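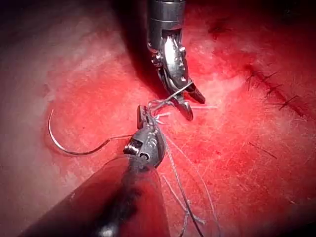

Two instruments, one length of thread and a practice pad at the Brokwood skills lab, with a row of finished stitches to the right.

The knot takes longer than you would like. At Brokwood, where a surgical training lab occupies what used to be the hospital's staff canteen, a pair of slim metal wrists spends most of the working day sewing up rubbery red pads that were never ill in the first place. The serving hatch is still there. It now dispenses needles.

The system is called Todix, and it has been tying knots here since November. Some of the time a person steers it from the console. Increasingly, it steers itself, while a person sits at the console with folded arms and opinions.

Piyumi Herath used to be that person's teacher. For 14 years she ran the suturing course by hand, leaning over trainees' shoulders and saying "again". Her job title is now supervisor of autonomous practice, which her husband has had printed on a mug. She still says "again", but mostly to software.

"It doesn't sulk," she says. "I thought I'd enjoy that more than I do."

Her day has changed shape. She once marked everything on the bench, pad in one hand and coffee in the other. Now she watches recordings and grades each stitch on a form with 50 boxes, several of which she is fairly sure mean the same thing. When Todix drops a loop, she writes down why she thinks it did. Then Rezaul Bandara, the engineer upstairs, writes down why he thinks it did, and the two of them have lunch separately.

They do get on, both insist. The trouble is vocabulary. Herath says the thread was "grumpy". Bandara would like a number. After a difficult winter they settled on a scale of grumpiness, and it has gone into the manual.

The trainees are less sentimental. Tahsin Marikar, in her second year, likes having something to race at seven in the morning that won't tell anyone if she wins. She also likes not having to prepare the pads, a chore that used to fall to whoever had annoyed the technician. What she worries about is practice. If a machine does the dull stitches, she asks, when does she get to be bad at them?

It is a fair question, and the lab's answer is a rota. Everyone ties by hand for 2 hours before going near the console. Attendance was patchy until Herath moved the biscuits.

Anas Morsy, the technician, has come out of it busiest of all. The old job was stocking and sweeping. The new one is stocking, sweeping, changing instruments and being telephoned. He logged 644 pads in the first stretch of trials and has asked, twice, for a larger bin.

"They told me it would save work," he says – and goes off to look for more thread.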